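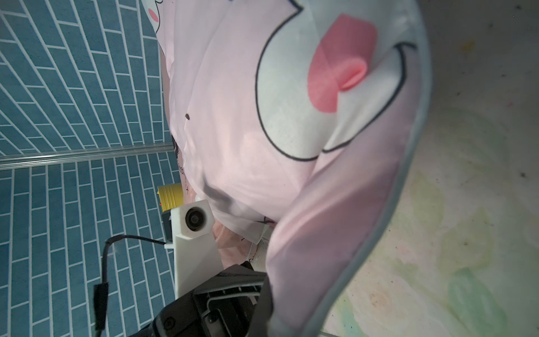
Du linge rose, du linge rose et encore du linge rose

19 juin 2019

Bon, je vous avais promis le tri des textiles depuis le mois de mars, et je m'y suis enfin mise ! Pour celles et ceux qui débarquent : j'ai hérité d'un plein placard de housses, de coussins, de taies et de petites choses imprimées, achetées au fil des années dans des braderies, et il fallait bien décider quoi garder. Cette page réunit mes préférés du moment, côté rose (le bleu et le vert auront leur propre galerie, patience).

Le rose pâle au personnage. Un fond tout doux, une forme blanche cernée d'un gros trait noir et une joue rose corail — moi, je craque complètement. Il y a aussi une écriture façon manuscrite le long du bord, que je n'arrive pas à déchiffrer quand le tissu est en vrac comme ça, et un ourlet gris-bleu très pâle qui change des finitions blanches habituelles. Avec le carrelage bleu canard à côté, je trouve l'accord superbe, j'ai presque envie de refaire toute ma chambre dans ces deux teintes.

Pour ce genre d'imprimé, je lave à 30, à l'envers, et je ne repasse jamais directement sur le motif. J'ai ruiné un dessin comme ça une fois, il est resté collé à la semelle du fer, je m'en veux encore.

Le saumon aux plumes. Lui, c'est le coussin « goodnight », avec le mot écrit en cursive bleu marine et de grandes plumes blanches à pointe noire. La tige des plumes est rose, un détail que j'avais mis des semaines à remarquer ! Et puis il y a le passepoil blanc, tout fin, qui suit la couture et tourne dans l'angle.

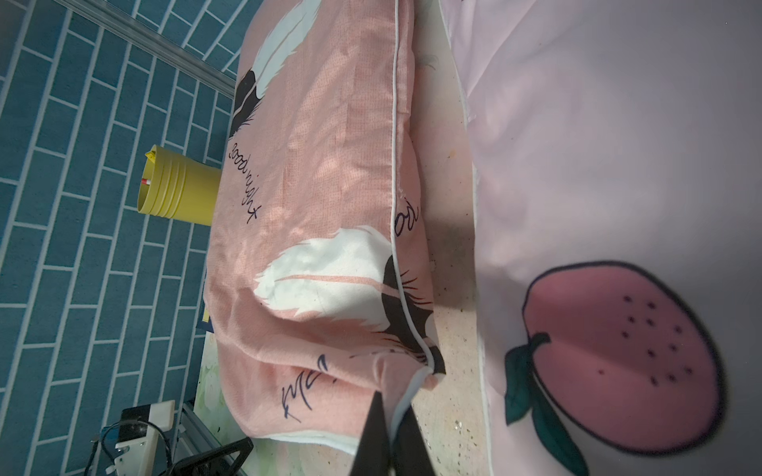 Côté tissage, on devine un petit quadrillage très fin, et ça se froisse pas mal, surtout vers le bas. Je m'en fiche un peu, un coussin c'est fait pour qu'on s'écroule dessus. Par contre, je surveille les coutures de près, et au moindre doute je reprends à la main, points serrés, fil blanc.

Question rangement, j'ai fini par adopter les housses Norkum, taille 50, parce que les coussins y entrent sans qu'on s'assoie dessus. Les boîtes Giston sont plus jolies mais le couvercle ferme mal dès qu'on y met un peu de volume (j'en ai deux, elles servent maintenant aux chutes de tissu). Et je glisse dans chaque housse une étiquette en carton, avec la date du dernier lavage — oui, je sais, mais ça m'évite de tout relaver à chaque changement de saison.

Si vous avez déjà croisé le même imprimé à plumes dans une autre couleur, écrivez-moi, je le cherche en gris pour le fauteuil du salon. La galerie bleue arrive dès que j'ai fini de repasser !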